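Rules for logging simulated grasp trials: what counts as a valid attempt?

Posted in Robotics and Automation > Simulation and Testing
Thursday, September 15, 2022 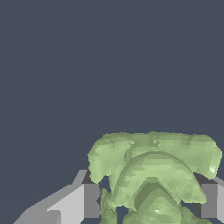
Background

I look after the simulated picking tests for a small produce handling project called Varnus. We run a two-finger gripper against a set of vegetable models and record each attempt with a wrist view. The one I posted is a leafy green item between the fingers, in low-poly form. We do batches of 400 trials per item and the results go to Khoo, the group that decides which items move on to the real cell.

We have no written rule for what counts as a valid trial or a successful grasp. One person marks a success when both fingers touch. Another waits until the item has been lifted. In August we scored the same batch twice and got two different success rates, and Khoo sent both back.

I need to write a one-page rule. What I want to know:

Is there an accepted definition of grasp success that I can just adopt?

Can a trial be thrown out when the physics does something silly, like the item sinking into a finger?

Is it okay to score from the wrist view alone? It would be a lot less work than going through the state logs.

How much do I need to keep on file for each trial?

We don't have a safety question here, as nothing real moves. It's only about the records being good enough that somebody else can trust them.

zundodell_bench

There isn't one definition that everybody uses, so don't spend a week looking for it. Papers and test labs pick a lift height and a hold time and state them. What matters is that yours are written down before the batch starts and don't change in the middle of it.

The rule we use splits each trial into stages, and each stage gets its own yes or no:

Approach complete. The gripper reached the commanded pose with no contact on the way in.
Contact. Both fingers report contact force with the item above the threshold.
Lift. The lowest point of the item is clear of the support surface by the set height.
Hold. The item stays clear for the set time. We use 5 seconds.
Release. The item leaves both fingers when commanded.

Success in our reports means that lift and hold both passed. Contact alone is never called a grasp. We still log it, as a trial that makes contact and fails to lift tells you something different from one that never touched the item. If your two people had used stages, their numbers would have lined up, and you could have seen where they parted ways.

On throwing trials out: yes, but only under a rule that a script can apply. Ours says a trial is invalid if penetration depth goes over the limit for more than 8 physics steps in a row, if any object speed goes over the cap, or if the solver reports an error. Invalid trials are still listed in the report with the reason code, and they are not replaced. If more than a small share of a batch is invalid, the whole batch goes back and the contact settings get looked at. Never let a person remove a trial because it "looked wrong." People remove failures a lot more often than they remove lucky successes.

On scoring from the wrist view: no. Look at your own picture. The leafy model hangs over the finger on the left and covers part of it. It also runs off the bottom of the view. I can see that the item sits between the fingers. I can't tell from there whether there is any force on it, and I can't tell if it is clear of a surface. The background is plain gray with nothing in it, so there is nothing to judge height against either. Use the simulator state for the score and keep the images for review.

One more point about leafy items. The mesh you see and the collision shape the physics uses are often different. A lettuce-type model with lots of folds is commonly given a simple convex hull for collisions, and then the fingers stop short of the visible leaves, or they close on a bulge that isn't drawn. Your rule should say which shape was used and where the file is. Put it in the batch header next to friction, mass and time step.

fernhill_qa

Agree with most of the above. I come at it from the records side, so a few things on what to keep.

For every batch, keep one header file with the simulator version, the robot and gripper model version, the item mesh and collision shape, mass, friction, time step, solver settings, the random seed for the batch, the scoring script version, and the date. If any one of these changes, it is a new batch with a new number. Don't patch the header of an old one.

For every trial, keep the seed, the starting pose of the item, the commanded grasp pose, the stage results, and the reason code if it was invalid. These are small and you can keep them forever.

For images, you don't need the full video of everything. We keep stills at contact, end of lift and end of hold for every trial, and full video for invalid trials and a random sample of the rest. The sample is picked by script before the run. Name the files from the trial number and the stage so that they can be matched up later. A still with no stage in its name is close to useless after a month — I have folders of them and can't say what point in the trial they show.

Then have a second person rescore part of each batch from the logs, without seeing the first scores. If the two don't match on every trial, the rule has a hole in it. Fix the wording and rescore the batch under the new version. With a script doing the scoring this goes quickly, but do it anyway the first few times. Scripts have holes too. Ours counted an item stuck on the outside of one finger as lifted until somebody checked it against the stills.

I would disagree on one thing. A fixed hold time of 5 seconds is fine for a rigid item, but if your leafy model is a rigid mesh it is going to hold far better than the real thing. Leaves bend and tear, and rigid ones don't. State in the report that the item was modeled as rigid, and don't let a simulated pass rate stand in for a real one when the item moves to the cell. Our rule says simulated results can rule a grasp out but can't approve it.

prorport_user

we just do 1,000 trials per item and take the average, small errors wash out. never had a problem with it. For the scoring we check if the item is higher at the end than at the start, one line of code

zundodell_bench

More trials will not fix a scoring rule that is wrong in the same direction every time. And "higher at the end" passes an item that gets tipped up against a finger and left there. Use the lowest point of the item and check both contacts over the whole hold.

To the original poster: if it helps, our page is laid out as scope, definitions, stage table, invalid codes, batch header, review, and change log. It fits on one sheet if the stage table is kept short. Leave the threshold values in the header file so that the page itself doesn't need a new version each time you change gripper pads.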